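Atelier papier, séance 5 : la carte à rabat et son enveloppe

Bon, on reprend là où on s'était arrêtés : vos bases pliées doivent être sèches, sinon prenez-en une dans la boîte Brimon au fond de la salle.

Côté papier, je vous conseille du 170 g pour la carte. J'adore le Culent ivoire, il se plie sans craquer (enfin, si on marque le pli avant !). Pour l'enveloppe, descendez à 86 g, ça suffit largement et votre facteur vous dira merci.

Marquage du pli
Règle métal, plioir, et on passe deux fois sans appuyer comme une brute. Moi, je plie toujours dans le sens des fibres. Pour le trouver, courbez la feuille des deux côtés : le sens qui résiste le moins, c'est le bon.

Le rabat
Coupez une bande de 70 mm de large, arrondissez les deux coins du bas, puis collez-la au dos sur 1 cm environ. J'utilise la colle Bremska, qui laisse le temps de repositionner. Ensuite sous presse, une pile de gros livres fait très bien l'affaire, pendant qu'on attaque l'enveloppe.

Décor
Un seul motif tamponné, encre foncée, et on laisse du blanc autour. Si vous voulez du doré, gardez-le pour le bord du rabat, c'est tellement joli quand on ouvre !

Pour jeudi : deux cartes terminées, dont une avec enveloppe doublée. Les chutes de papier Navaratnam sont en libre-service, piochez dedans.
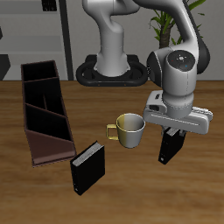
Livre noir tenu à la verticale, image de synthèse.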